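The red tray, and other small victories

I've been promising a shed post for ages and I keep not writing it, mostly because the shed kept looking worse every time I went in. You know when you start sorting something and for the first few days you've just made a bigger mess? That was most of April for me. Boxes on the lawn, boxes in the hall, one box on the stairs that everybody in the house has stubbed a toe on at least once.

Anyway! It's getting there. The paint shelf is done (I had three tins of the same magnolia, all with about an inch left in the bottom, all solid) and the garden stuff is in the old wardrobe with the doors off. What was left was the electrical bits, and I'd been putting those off because they came from Dad's workshop in Lindton and I never really know what I'm looking at.

When we cleared the workshop we brought home seven crates. SEVEN. I said at the time that I'd go through them in a fortnight and that was, erm, the winter before last. Some of it was easy. Offcuts of cable too short for anything, out. Plugs with cracks in them, out. A biscuit tin full of fuses, which I kept, because you never have a fuse when you want one and now I shall have one until I die.

The harder ones are the things that are clearly good, clearly worth money to somebody, and no earthly use to me. Dad did control panels for years, for the bakery people at Barredo and later on for a place that made conveyor parts, and he never threw away a switch. Push buttons especially. Big chunky ones, the sort you'd thump with the flat of your hand. I've loved them since I was small. He had a board on the wall with a row of them that weren't connected to anything and I used to stand on a crate and run a pretend factory. Red was stop, green was go, and my brother was the staff.

So I asked Thitima Sombatkul what she'd do. She runs the Saturday repair club up at the hall, and she was firm with me. Sort by colour first, she said, and don't start looking things up on the internet halfway through or you'll lose the whole afternoon. I started looking things up on the internet halfway through. I lost the whole afternoon. Did you know people collect these? There was a chap with 370 of them on a website, all photographed on a bit of green felt, and I read every single entry, and then it was teatime.

The second go went much better. I made myself a few rules and stuck to them, more or less:

One thing on the table at a time. If it's switches, it's switches, and the mystery brackets stay on the floor.

Everything gets a wipe before it gets put away. An old toothbrush does the fiddly ends nicely.

No "maybe" pile. I've got a maybe pile in the loft already and it's been up there since we moved in.

The other thing that helped was a proper tray. I'd been using takeaway tubs, and they're fine for screws but the sides are so high that you end up tipping everything out to find what you want. A shallow tray with a decent rim is miles better. You can see what's in it, and nothing rolls off on to the floor and under the freezer (there are things under that freezer I've made my peace with). I got a stack of them from Pramik, the catering place on the ring road, when they were selling off old stock. Ninety-six pence each, and a few scuffs, but who's inspecting them?
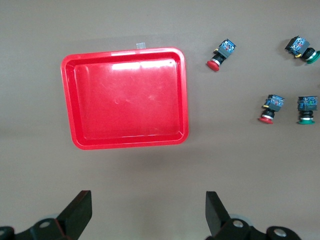
Reds, greens and my new favourite tray. Before sorting!

I do like the look of them with the blue at the back end and that thin silver ring behind the cap. Proper cheerful things. I'm keeping a couple for the shelf by my desk and the rest can go up to the repair club, where Thitima says they'll be used for teaching the teenagers about wiring. Dad would have been chuffed with that, although he'd have told them they were holding the screwdriver wrong.

Next job is the drawer unit. It's a Prutau one, metal, weighs as much as a small horse, and the bottom drawer won't open at all. I can hear something sliding about in there when I rock it. My brother thinks it's spanners and I'm hoping for the good tape measure that went missing years ago. If anyone has a trick for getting a stuck drawer out without taking a crowbar to it, please leave it in the comments, I've tried candle wax and I've tried swearing.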